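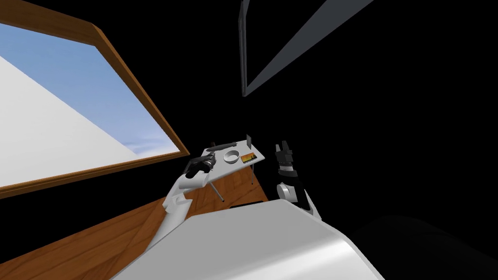 PRESS RELEASE
25 May 2021
For immediate use

Flodum says household robot is "coming along", asks public to keep hold of their tea towels

Flodum, the domestic robotics firm, today publishes the first set of results from Jorance, its two-armed household helper. The company had hoped to announce that the washing-up was over. It is instead announcing a pass rate.

Jorance has spent the winter learning chores in simulation, in a set of made-up rooms with wooden floors, tables and the sort of clutter that gathers on them. In that time it has attempted 52 household jobs, ranging from putting a bowl on a shelf to folding a fitted sheet. The fitted sheet remains undefeated.

Each job was tried 1,000 times. To count as learned, a job had to be finished without dropping anything, knocking anything over or handing the problem to a person. By that measure Jorance has learned two of them. It can move a bowl from one side of a table to the other, and it can close a drawer. Opening the drawer is a separate job and is being looked at.

"We are aware that two is a small number," said a spokesperson for Flodum. "We would point out that it was none in October, and that some of our own staff can't be relied on to close a drawer."

What the results show

Jobs with one hard object and plenty of space around it went best. Bowls did well. Plates were fair as long as they were not stacked. Cups were picked up cheerfully and then put down on their sides, often enough that a cup now has its own meeting.

Anything soft was poor. Cloths, socks and carrier bags change shape when touched, and Jorance takes this personally. In one run it spent the full time allowed picking up a dishcloth by one corner, putting it down, and picking it up by the same corner again. The scoring software recorded this as "tidying in progress".

Jobs needing both arms were mixed. The arms are good at what they do alone and are still getting used to each other. Carrying a tray, which calls for both hands to agree about what level means, was managed in short stretches.

Speed is a further matter. Clearing a table of one bowl, one picture card and one small stand takes Jorance 1,670 seconds on its careful setting. There is a faster setting. Flodum does not recommend the faster setting near a picture card you are fond of.

Why simulation

Rooms that exist only inside a computer have a good deal to be said for them. Crockery there costs nothing, the neighbours downstairs do not exist, and a table can be put back as it was with one key. The drawback is that such rooms are kinder than real ones. Nothing is sticky. No one has left a spoon in the bowl. A cat has never once walked through.

Flodum is open about the gap. When the bowl job was moved from the simulated room to a real kitchen at the firm's workshop, Jorance reached for the right place and closed its fingers at the right moment, and the bowl, which had been rinsed and not dried, slid out. Water has since been added to the list of things to simulate. So have crumbs.

Shop-floor trial

Later this year Jorance will have its first turn in front of customers, at the Te Moana branch of homewares chain Trendetti. It will work on the tableware floor after closing time, putting stray bowls back where they belong. Trendetti has chosen the bowls, and they are the cheaper ones.

The robot will not serve at the till, give advice on wedding lists or wrap anything. Branch staff will stay on through the trial — partly to keep an eye on it, and partly as the shelves still have to be filled by morning.

"Our customers put things back in the wrong place all day long," said a Trendetti spokesperson. "If the robot puts them back in the wrong place more slowly, we'll have learned something. If it gets them right, the night team have asked whether it does the stockroom."

Can machines do the chores yet?

Flodum is asked this a good deal, usually by people holding a bin bag. The firm's present answer is that a machine can do a chore, given a clear table, a patient owner and most of the afternoon. Washing machines and dishwashers have been doing theirs for decades by the sensible method of staying put and making you bring everything to them. A robot that goes and fetches is a harder thing, and anyone promising one for next Christmas should be asked to show it a sock.

There is no price and no launch date for Jorance. There is a waiting list, and the firm suggests that people on it carry on as normal.

Notes to editors

Flodum builds and tests robots for use in the home. The full table of results, including the fitted sheet, is free on request from the Flodum press office.

Jorance is a working name. It doesn't stand for anything.

The press office can arrange demonstrations of the bowl job and the drawer job. Please arrive with the drawer already open.

ENDS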